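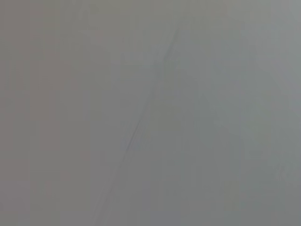 Gray surfaces and fine lines: where we are at the end of April

Progress report to the Kyriakidis Fund
Prepared by Lamai Hemmin, Juvley Surface Study

We've had a really good couple of months! The sample library now holds 174 gray sheets and panels, up from 113 when we last wrote to you, and the new shelving your grant paid for is already filling up. Every piece has a card with its source, its finish and any marks we found when it came in.

What we look at

Our interest is still in plain gray material and the small marks that turn up on it. A thin dark line on a matte gray ground is the kind of thing we keep coming back to. It can be a crease, a seam, a scratch or the edge of a fold, and from a soft close view we often can't say which. When a line wavers a little and fades out at both ends, we write "line, type open" on the card and leave it that way until someone has had the sheet in hand under the side lamp.

Color is the other half of the work, and the half I enjoy most (I could talk about gray for hours). A gray that leans toward taupe on the left and goes cooler, a bit blue or green, on the right will be called one gray by most people walking past. We now log the warm side and the cool side separately. Faint vertical banding gets its own box on the card too, after we found we were squeezing it into the margin.

Done this period

Shelving up and labeled, first two bays full.
Card layout revised, old cards copied over.
Side lamp moved to the north bench, away from the window.
Gremell sent a second box of offcuts, all logged.

Still open

We have 12 sheets with lines we disagree on. Two of us look at each one separately and then compare notes, and it's slow going, but the talks that come out of it have been great. The Flerkach panels are late and won't be in until the next period, so the comparison of matte and satin finishes moves back with them.

Money

Shelving came in a little under the estimate. With your okay, I'd like to put the difference toward a second side lamp, which would let both benches run in the afternoon. No other changes to the budget.

Next

Finish the open lines, log the Flerkach panels when they arrive, and start on the handling guide. I'll send the draft guide with the next report, and you're very welcome to come by and see the shelves before then.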